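Bunte Bauklötze auf hellem Holz — ölen, lackieren oder lassen?

Forum Holz & Spiel > Oberflächen

morkum_mama
Hallo zusammen, ich brauche mal eure Meinung. Ich will für meine Nichte zu Weihnachten ein Spielbrett aus Ahorn machen, auf dem sie ihre Bauklötze sortieren und stapeln kann. Die Leisten sind verleimt und geschliffen, jetzt stehe ich vor dem Regal und kann mich nicht entscheiden. Öl? Wachs? Lack? Das Kind wird bald 3 und nimmt alles in den Mund.

Leimfuge
Öl, ganz klar. Lack sieht nach einem Winter mit Klötzen drauf aus wie eine Eisbahn.

r_virk
Sehe ich anders. Öl auf Ahorn wird gelblich, und dann ist der schöne helle Ton weg. Ich hab bei meinem ersten Brett den Wasserlack von Skunano genommen, zwei Schichten, fertig. Kratzer gibt es, ja, aber die gibt es bei Öl auch.
Rafia

Leimfuge
Zwei Schichten reichen doch nie im Leben — und ausbessern kannst du Lack nur, wenn du alles wieder runterschleifst.

zixuan.hou
Ich würde erst mal überlegen, welche Klötze draufkommen. Bei kräftigen Farben finde ich einen ganz hellen Untergrund am schönsten, da sieht man die Formen viel besser. Ich häng mal was an, so in der Art würde ich das auch lassen:

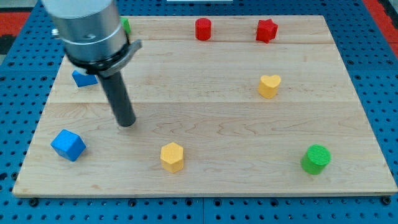 Helles Ahornbrett mit Herz, Stern, Würfel und Zylinder

Die Maserung ist ja schon lebhaft genug, da muss man nichts mehr anfeuern. Und vorne an der Kante ist eine kleine Fase, die würde ich für Kinderhände auf jeden Fall auch machen.

morkum_mama
Oh, das gelbe Herz ist ja süß! Und der rote Stern auch. Mein Brett wird kleiner, aber die Längsfugen habe ich genauso. Die Fase mache ich, danke, daran hatte ich überhaupt nicht gedacht :-)

r_virk
Sag ich doch, hell lassen! Mit Öl kriegst du das so nicht hin.

Leimfuge
Mit weiß pigmentiertem Öl schon. Říha hat eins, Artikelnummer 3706, das hab ich auf meiner Werkbank und auf dem Küchentisch. Probier es an einem Reststück, dann siehst du es selber.

zixuan.hou
Wichtig ist doch bei einem so kleinen Kind, dass auf der Dose was von DIN EN 71-3 steht, egal ob Öl oder Lack. Und gut durchhärten lassen, bis Weihnachten wird das sonst knapp.

morkum_mama
Ich hab jetzt beides bestellt, bei Fotinport, und mache zwei Probestücke. Heute ist der 12. Dezember 2022, das muss also flott gehen. Welche Körnung als letzte, 180 oder 240?

Leimfuge
240. Und zwischendurch wässern.

r_virk
180 reicht.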